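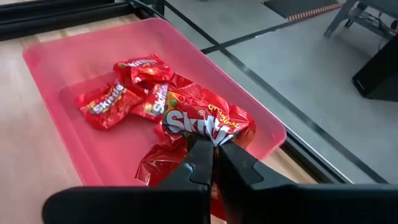 By Floor Prins | Product notes, February

Zilteo has started taking orders for its Sturirine kit, a tabletop package for shops that want a robot to sort and pack small goods in soft wrappers. We spent part of the month with one, mostly on candy. Candy is a fair test for this sort of thing. The bags crumple, the shiny film throws light back at the camera, and no two packs land the same way.

The basic kit comes with one arm, a wrist camera, a two-finger gripper and the Schnyder control software. A second arm is an add-on. The software runs on an ordinary desktop computer, which you supply. Setup took us most of a morning, and the longest part was getting the cameras lined up with the table. The printed guide covers this in 11 steps. Step 4 assumes you have already updated the gripper, and the update is described near the back, so read the whole guide before you start.

The fingers are narrow at the tips and come together on a fold of wrapper. For a half-full bag, that works better than trying to grab the whole package by its sides. Small packs are harder when they lie on top of each other. Over the whole trial we logged 639 picks, and 49 of them needed a person to step in. Most of those were two packs coming up together or a roll slipping out by its twisted end. Drops were put back on the table and tried again, and we did not count the retries.

Teaching the kit a new item is done by hand. You guide the arm through the pick a number of times, save the set and let the software train on it overnight. Ward Dekker, who handles support at the Drevidstead office, suggests changing the position of the item on every pass and mixing in other wrappers early. We found that to be good advice — our first set used one kind of bag only, and the arm did poorly on anything else.

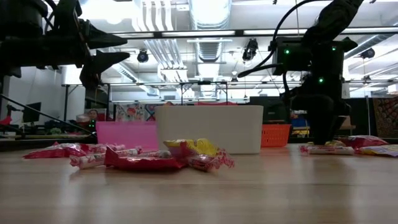
Can the kit be used with bins and trays we already own?
In most cases it can, as long as the arm can reach the bottom and the rim does not block the wrist camera. Zilteo will check measurements before you order.

A few smaller points. The gripper cable is short, and we would like a longer one in the box. The stop button is large and easy to reach. Replacement fingertips are sold in pairs and go on with a single screw. The software saves a log of every pick, but the search tool in it is slow with long sessions.

Orders and demo visits go through the Drevidstead office, mornings only. Ask for the parts list at the same time, as it is not included with the quote.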